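Print this story | E-mail this story

Sturholm hospital to add evening surgery clinic hours

STURHOLM - Patients waiting to see a surgeon at Sturholm General Hospital will be able to book evening appointments starting next month, the hospital said Saturday, January 25, 2025.

The new hours are meant to shorten a waiting list that stood at 1,935 people when it was last tallied in November. Most of those patients have been referred by a family doctor and are waiting for a first visit, not for an operation.

"People were telling us they had a referral in hand and no date," said Zohreh Khosravi, who manages outpatient services. "A lot of them also work during the day and were canceling the slots we did offer."

Under the plan, the clinic on the second floor of the Nekum Street building will stay open until 8 p.m. on Tuesdays and Thursdays. It now closes at 4:30 p.m. The hospital expects to see 690 more patients by the end of the summer.

The evening clinics will handle first consultations, follow-up visits and wound checks. Blood tests and scans will still be done during the day. Patients who need both will be asked to come in twice, a point that drew complaints at a public meeting in November.

Panagiotis Pappas, who lives in Skimari and is waiting for a hernia consultation, said the late hours will help him but the bus will not. The last bus to Skimari leaves the hospital at 7:10 p.m.

"If they give me a 7:30, I have to find a ride," he said.

Khosravi said patients from outside town can ask for one of the earlier evening slots when they book. The hospital has asked the county to look at a later bus - no decision has been made.

Parking in the Nekum Street lot will be free after 5 p.m. on clinic nights. The front entrance on that side will be locked at 6 p.m., and patients arriving later should use the door by the pharmacy.

Two clerks have been hired to answer the booking line, which took 900 calls in the first week of November. Rattana Klinhom, the head nurse, said no current staff member will be required to work evenings. Enough nurses signed up to cover the schedule through June.

The hospital board will review the hours in the fall.

Patients who already hold a referral do not need a new one. Letters with booking instructions will go out next week, starting with those who have waited longest.

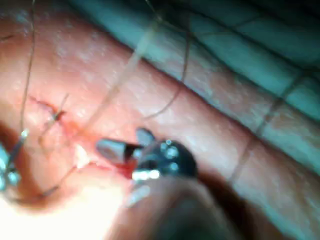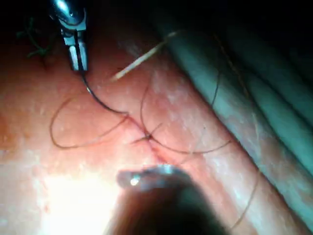
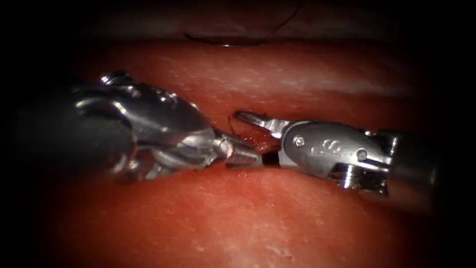 Surgical instruments at work on tissue, seen in close-up.

Contact the newsroom | Copyright 2025 Sturholm Courier. All rights reserved. | Back to top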